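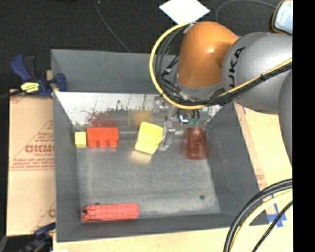

Tideck Bin Demonstrations: Data Card

Version 2, released 10/20/26
Contact: Peiyu Liang, Drater

Summary
The set holds 147 demonstrations of objects being picked from a grey bin with sloped walls. All were given to a KUKA arm by remote control, with the operator guiding the gripper throughout.

Contents
Each demonstration is one folder with arm positions, gripper commands and video from a fixed camera.

Known limits
Three of the 150 sessions recorded were withdrawn for missing gripper commands. The back wall of the bin is reflective.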